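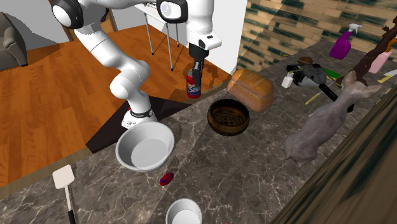 *Kitchen counter scene, soda can in grasp. Render from the overview viewpoint.*

**July, 14:20. Planner integration, cluttered counter**

Purpose of the session: to establish whether the Bradine motion planner can be run against the Kultix simulator with the collision margin reduced, and to record the settings for colleagues who will repeat the work.

Configuration. The arm and parallel gripper model are unchanged from the previous entry. The can is attached to the gripper link in the planning scene once the fingers report contact. Collision checking is performed against convex hulls. The margin was lowered from 12 mm to 2 mm for objects on the counter and left at 12 mm for walls and furniture.

Observations. Of 80 planning requests, almost 60 returned a path within the time limit. The remaining requests timed out and did not report a collision, so the log gives little indication of which object was responsible. The hull around the cat figure is the likely cause: it closes the space between the legs and tail and blocks a large part of the right half of the counter. The branch behind it has the same difficulty. The bowls are also treated as solid, so no goal inside a rim can be accepted at present.

The Proka pose estimator was run on the same renders. The loaf and the spray bottle were located without difficulty. The thin yellow-green stick on the marble was missed repeatedly and must be entered in the planning scene by hand.

Actions.

- Replace the hulls for the cat, the branch and all bowls with decomposed meshes.
- Amend the Queiroz log viewer to show the nearest object at time-out.
- Confirm that the can is detached from the gripper link on release. The present script omits this step if the run is stopped early.
- Repeat the 80 requests with the same seeds.

Settings file saved alongside this entry. The margin for walls is not to be altered until the repeat run has been logged.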